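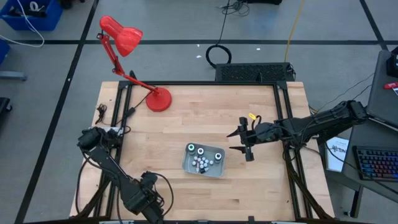

Bottles and small vials share one shallow gray tray on a butcher-block bench.

The Tray Problem
Small containers take up more attention than large ones. A working method for sorting them.

By Manaia Harawira

A one-liter bottle is seldom lost. A vial the length of a finger joint is lost often, and the usual place is underneath or behind other vials of the same size. Anyone who keeps a bench for mixing, sampling, repair or dyeing will know the pattern. Large containers get a shelf and a label. Small ones get a tray, and the tray fills.

The mixed tray is the most common arrangement I see in small workshops. Larger bottles stand toward the rim, and the vials gather in whatever space is left in the middle. It is a natural result of how people put things down. A bottle is placed first and placed deliberately. A vial is added later, with the other hand already busy, and it goes where there is a gap. After a few sessions the gap is a cluster, and part of the tray floor is still bare.

Bare floor is worth looking at before buying anything. Most trays described to me as full are crowded in one area and open in another. Spreading the contents across the whole base often solves half the access problem at no cost.

Height and reach

The first rule is to sort by height. Tall containers go at the back, away from the working hand, so that nothing short has to be lifted over something tall. On a bench used from more than one side there is no single back, and the tall bottles are better gathered at one short end of the tray. Bottles divided between two sides leave a valley in the middle, and vials in a valley are the ones that get knocked.

The second rule concerns caps. Seen from above, a vial is its cap, and a group of white and pale caps gives the eye very little to work with. Side labels do not help, as they are hidden by the neighbors. A single dark cap in a pale group can be found immediately. The same effect can be had on purpose with a paint marker or a small round sticker on the top of each cap. I use numbers for contents and color for hazard, and keep the two systems apart. Bottle tops with a colored center are convenient here, provided the color is assigned a meaning and written down somewhere.

Loose caps should leave the tray. A cap with no vial under it looks like a vial from above, and it will be counted as one. Mine go in a lidded tin marked SPARE.

Tray and insert

A shallow tray is preferable to a deep one. The wall has only to contain a small spill and stop a base from sliding off the edge, and a high wall makes it harder to grip a short vial near the side. Rounded corners wipe clean faster than square ones, at the price of a little storage space. Medium gray is a good base color: it shows both white powder and dark drips.

The weakness of any plain tray is the flat floor, which lets small bases drift each time the tray is moved. An insert cures this. I have used two types since September. The Brerkska is a cut foam sheet, quiet and cheap, and it grips well, but it absorbs spills and has to be replaced. The Jatik is a rigid rack with 6 mm walls between the wells. It rinses clean and holds a vial upright, though a label thicker than paper will bind on the way out. For a tray that travels between rooms I would choose the rack. For one that stays on a bench, the foam is adequate.

Neither insert accepts large bottles, so allow an open strip at one end. Nerkard sells a clip-in divider for the purpose. A strip of wood cut to the inside width does the same job.

The bench below

Butcher block is a forgiving surface under a tray, but it stains, and the mark is usually found on the underside path where a tray has been dragged. Lift it, or fit felt pads. Oil the wood twice a year. I use Mahawong board oil, wiped on thin and left overnight.

Keep a clear margin on every side of the tray, wide enough for an open hand. Bottles being poured from should stand in that margin and return to the tray when capped. The tray is then strictly for storage, and anything standing outside it is in use.

My own inventory came to 681 vials when I started labeling the caps. The relabeling took nine evenings, and I threw out a good many whose contents I could no longer identify.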